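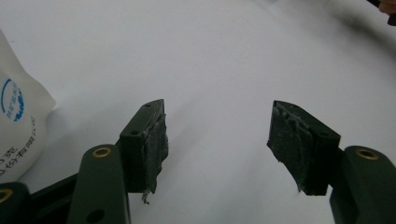 ## The White Table

When Ngan-ling Ko moved her repair workshop to Sudancombe, she brought four boxes of tools and one table. The tools were good, but it was the table that people asked me about when I told them I was going to visit her. They wanted to know if it was still white.

It is still white. She bought it in 2001, when she was working for a lamp maker in Drorkberg, and she has painted the top again every November. The paint is matte. A shiny top, she told me, throws the light back into your eyes, and after an hour you begin to miss small things.

Small things are most of her work. People bring her clocks, sewing boxes, music boxes, the insides of old radios. A screw from a lady's watch can hide very well on brown wood, and on a patterned cloth you can lose it for a week. On the white top it has no place to hide. Lint shows too, and dust, and every thread that comes from a sleeve.

I arrived at nine in the morning and I was not allowed to put my bag down on it. There is a chair for bags.

## What the light does

The workshop has one lamp and one window, and they do not agree with each other. In the morning the middle of a surface can be bright while one corner stays gray, and the gray moves during the day. Ngan-ling does not fight with this. She does the fine work in the bright part and lets the shadow have the rest.

Her former student, Man-lok Tu, works in a different way. His table is in the next street, above the Chiang bakery, and he covers it with white paper from a roll. He pulls a clean piece for each job. When the job is finished he folds the paper with the dirt inside and throws it away. One roll costs him 12 dollars and lasts for 48 jobs, if he is careful with the scissors.

"She thinks I am wasteful," he said. "I think she is married to her paint."

They have had this discussion for many years. I heard it two times in one day, once from each side, and both of them were smiling.

## How to keep one

For readers who would like a white table at home, Ngan-ling gave me her habits. She wipes the top with a dry cotton cloth before she starts, and again before lunch. She never uses a wet cloth on fresh paint, and she waits 90 hours after painting before she puts any metal on it. Coffee stays on the windowsill. She buys her paint from Clovon, a small shop near the station, and always takes the same white, a little on the cold side.

At five o'clock she wiped the table one more time, turned off the lamp and gave me my bag from the chair.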